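Trokley Users Forum > Hardware and Faults > Gripper, hand-held
Thread: Left finger fails to release after extended cup handling (firmware Mendent)

bench_lead_4
Posted Monday, 8:40

I wish to report a recurring fault on one of our two Trokley hand-held grippers. The unit is used for tabletop work with cups and tumblers of mixed materials. After 1,261 grasp cycles, the left finger began to lag on opening. By cycle 1,547 it no longer opened at all under light load, and the operator had to free the object by hand. The trigger was fully released on each occasion.

The log shows no fault code. The motor current rises for a moment and then returns to its idle value, as if the command had been completed. 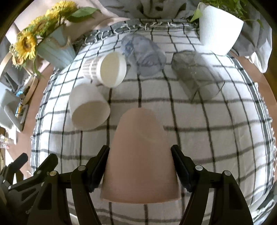

The second gripper is of the same type and has been kept on the same duty. It has shown no lag. We have exchanged the batteries and the cables between the two units, and the fault remained with the first. I would be grateful to hear whether other sites have recorded the same behavior, and whether the unit may remain in service in the meantime.

vorach_support
Posted Monday, 10:15

Thank you for the report. Vorach maintains these units for several sites. The pattern you describe is consistent with wear at the linkage pin nearest the pad. Please remove power, take the finger off and check the pin for side play. The service interval for the linkage is 3,000 cycles, so a failure at this stage should be recorded as early wear and reported as such.

Please do not lubricate the joint before the inspection. Oil will hide the play.

quarry_lane
Posted Monday, 11:02

I must disagree with the previous reply. A worn pin gives a loose finger. It does not give a finger that stays closed. We had the same symptom at our site and replaced the pins twice without result. The cause was the hold setting in Mendent, which keeps a small closing force for 20 seconds if the release signal arrives while the pad is still settling. Soft cups make this worse.

vorach_support
Posted Monday, 11:48

The hold setting applies to both fingers equally. The original report concerns the left finger only. I accept that the setting should be checked, but it does not account for a fault on one side.

pesonen_lab_ops
Posted Monday, 13:30

Whichever explanation is correct, the second question has not been answered. At Pesonen, a gripper that does not open on command is withdrawn from use the same day. An operator who pulls an object out by hand has fingers between the pads while the motor is powered. Our written procedure requires the power to be disconnected first.

bench_lead_4
Posted Monday, 16:20

The unit has been withdrawn and tagged. With power removed, the pin nearest the left pad shows no side play that I can feel, but the finger binds at one point in its travel. The hold setting was on. I switched it off for a short test with no object between the pads, and the lag on the left side was reduced but still present.

quarry_lane
Posted Monday, 16:41

Then the setting is at least part of the fault. I would ask that this be noted in the report to Trokley.

vorach_support
Posted Monday, 17:05

Agreed that it should be noted. Binding at one point suggests a bent bar. Please send the finger to us complete, with the pins left in place, and enclose the log from cycle 1,261 onward.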